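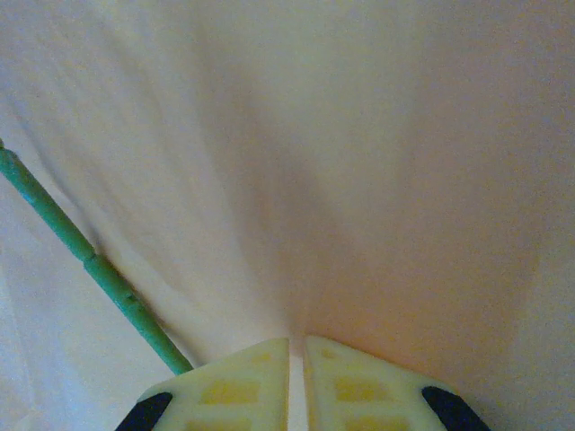

Home | Notebook | Dye log | Methods | Contact

October 20, 2025

Scouring trial, unbleached cotton, second lot from Cormier. The first lot took the madder in patches and Aaliyah thinks there was still size in the cloth. I cut four lengths and weighed them dry before doing anything else. Total 1,953 g.

Lengths 1 and 2: soda ash only, simmered for two hours. The liquor went the color of weak tea in the first half hour and didn't get much darker. Length 2 floated at one end and had to be pushed under with the stick.

Lengths 3 and 4: soda ash plus the Varno detergent, same time, same pot size. Foam was a nuisance. Vernon turned the heat down for a while, so treat the timing on 4 as approximate.

Rinsed all of them until the water ran clear. Took more water than I planned for – the tank was down about 100 liters by the end. Samuele wants that written on the board next to the sink.

Drop test on each length once dry. Lengths 3 and 4 soaked up the drop right away. Length 1 was slower, and length 2 had one corner where the drop sat on top. Probably the end that floated. I marked the corner with red thread.

Alum next. Mohandas is still using the old figure from January, which was for wool. Please don't use it for this. I crossed it out in the binder and put the cotton one beside it.

Lost length 3's tag somewhere between the rinse and the line. Sorted it out by weight afterward, but sew the tags on next time, pins aren't enough.

To do:
– rescour length 2, bigger pot
– ask Harvey if the Lokier scale has been checked lately, it read 600 g for a weight I would have called lighter
– order soda ash, one tub left
– keep a strip of each length unmordanted for the Kekau samples

Madder bath not started. The roots are soaking in the covered bucket under the bench, please leave the lid on.

Last updated: A. Carrier, tags note added

Contact the dye room | © Kekau Textile Workshop | Back to top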